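Marble-patterned surface

A marble-patterned surface is a sheet, slab or coating finished to look like natural marble. It is used on tabletops, countertops, shelves, wall panels and flooring. The pattern usually consists of a pale ground crossed by darker lines, called veins. White grounds with gray veining are the most widely sold, followed by cream, black and green.

The term covers any surface with a marble appearance, whatever its core. It does not state whether the material is stone. In trade use, a surface cut from quarried rock is sold as marble, while printed, cast or pressed versions are sold as marble-effect, marble-look or faux marble.

Pattern

Natural marble forms when limestone or dolomite is recrystallized under heat and pressure. Veins mark places where clay, iron oxides, graphite or other minerals were present in the original rock. Iron compounds tend toward yellow, tan and brown; carbon-bearing material tends toward gray and black. Manufactured patterns copy these colors and generally follow one of several layouts:

Linear. Veins run in one main direction.
Broken. Veins cross and split the ground into angular patches.
Clouded. Soft areas of shading with few distinct lines.
Clustered. Thin veins gather in one part of the sheet and thin out toward the sides.

The distance after which a printed pattern starts over is called the repeat. A short repeat is easily noticed on a long counter. On a small table the sheet may be cut from a single repeat, so that no part of the pattern occurs twice. 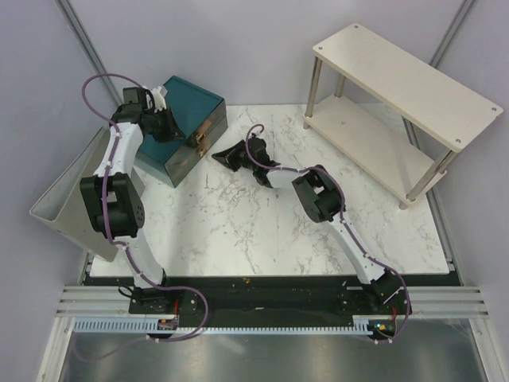
By the Godska Surfaces Desk
Section: Household Materials

Thin gray and brownish veins on a white tabletop, densest near the center and lower middle, are typical of the clustered layout. The straight front edge cuts across the pattern in the usual way for sheet goods. A teal box with a gray, glossy front gives a strong color contrast against a ground of this type.

Materials

Solid marble is heavy and fairly soft. It can be scratched by steel and is etched by acids such as vinegar and lemon juice. Slabs are sealed to slow staining, but a sealer does not prevent etching.

Cultured marble is a cast mixture of polyester resin and ground stone, finished with a clear gel coat. The color is swirled into the mix before it sets. It is common in bathroom vanity tops.

Decorative laminate consists of printed paper and resin-treated layers pressed together and bonded to a board. The pattern lies beneath a clear wear layer. Damage through that layer exposes the paper and cannot be polished out.

Self-adhesive film is a thin printed plastic with a glued backing. It is applied over an existing surface and can usually be removed with gentle heat. Seams and corners are its weakest points.

Painted marbling is done by hand with brushes, feathers or sponges over a base coat, then varnished. It predates all of the manufactured types.

Edges

Sheet materials need a separate edge treatment, as the core would otherwise show. The main types are the applied strip, the rolled edge and the solid trim. On an applied strip the veins seldom line up with those of the top. Stone and cast products carry their color through the full thickness and may be cut square, beveled or rounded.

Finish

Gloss finishes deepen the color of the veins but show fingerprints and fine scratches. Matte finishes scatter light and make the pattern look flatter. A satin finish falls between the two.

Small pale items can be hard to pick out on a white veined top, and crumbs, threads and hairs may be mistaken for veins. Dark or saturated objects are easier to see.

Care

Most types can be wiped with a soft cloth, warm water and mild dish soap. Abrasive powders dull gloss finishes. Standing water should be kept off seams in laminate and film. Hot pans call for a trivet on every type, including stone, where sudden heating can cause cracks.

Product grades

The Drorum range divides its marble-pattern sheets by wear rating. Sheets in the 400 series are intended for shelves and wall panels, and those in the 1,000 series for tables and counters. Mumden sheets are sold in a single grade with a choice of 7 vein layouts, two of them clustered. Younis supplies film only, in rolls with a printed repeat of 5 feet.

See also

Countertop
Decorative laminate
Faux finishing
Terrazzo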